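The Basket Question: a gallery

Posted in Home & Hoarding, October

Every household has a number of baskets it admits to and a number it owns. At our place the second figure came to 35, once the loft had been emptied and the cupboard under the stairs had been made to give up its dead. I had been saying for years that we needed somewhere to put things. We had somewhere. We had it nested, stacked, hung off a nail and, in one case, full of smaller baskets.

So this is the page I promised the people who asked how the clear-out was going. It covers brown ones only. The willow, the seagrass and the alarming pink thing from Akard will get a page of their own when I can face them.

The method, if you want to call it that, came from Parviz Heydari, who ran the household sorting evening at the library and who believes that anything you own should be able to survive a few minutes on a bare white table. Take it away from the shelf, the dried lavender and the flattering lamp, he says, and look at it. I've tried this with myself in the bathroom mirror and don't recommend it.

Brown on white

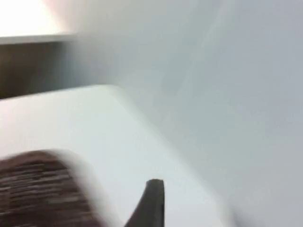 Dark brown ribs, pale top, rounded corner. Everything here is going past at some speed, much as I go past my own baskets on the way to the kettle.

The ridges are what catch the dust, by the way. I own a special brush for them, bought from Grernus, which I keep in a basket.

The one that stayed up for discussion

Most of the brown ones were easy. Anything with a broken handle went, as did anything that smelled of onions without containing any. I was ruthless for a whole afternoon and rather enjoyed it, and then I got to the plaited ones and turned to jelly.

A plaited basket has you from the rim downwards. There's that thick braid going round the top like a bit of ship's rope, and you start thinking about the hands that did it, and before you know where you are you've decided it would be perfect for bread rolls. We eat sliced. We have always eaten sliced.
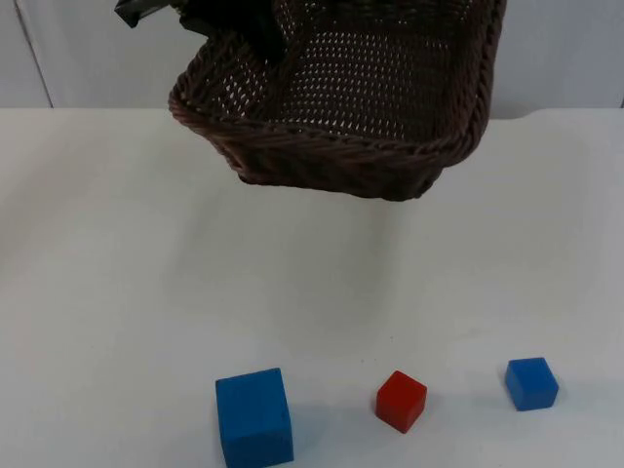
My own weakness is for lattice, and I know perfectly well that lattice is hopeless. You can't keep buttons in it, or paper clips, or rice, or those little keys that come with radiators. Crumbs go straight through and arrange themselves on the shelf in a diamond pattern. What it's good for is fruit, which likes the air, and post, which doesn't care. I made a rule that each lattice basket had to name its job out loud. Two managed fruit. One said "napkins" and was laughed out of the house.

Rim, floor, walls: a few notes for fellow sufferers

Check the rim first. If the braid has come loose at the join it will snag every jumper you own, starting with the good one. A dab of wood glue and a clothes peg overnight will sort out a small gap. A large gap means you have a plant pot cover.

Turn it over. The floor tells you whether it has been carrying magazines. Mine sagged like an old sofa, all of them, and I have cancelled nothing.

Dark brown hides tea very well indeed. I pass this on without comment.

Don't wash them in the bath. I did the first 7 that way and the water looked like gravy, and the bath had a rim on it that took longer to shift than the dust would have done.

Where they went

The Alemayehu shop on the corner took a boxful for its window and has filled them with onions, so at least somebody is using them for something. The Voltora charger I'd been hunting since spring was in the bottom of the fourth one down, along with a glove and a birthday card for a child who must be shaving by now.

Final standing: eleven kept, including both fruit ones and, I'm afraid, the bread roll one. It lives on top of the fridge. It has a tea towel in it at present, folded, and it looks very nice, and if you lift up the tea towel there is a smaller basket.

Parviz came round for a cup of tea and looked at it for quite a long time. Then he asked whether I'd started on the jars.

Jars are next month. There are 123 lids.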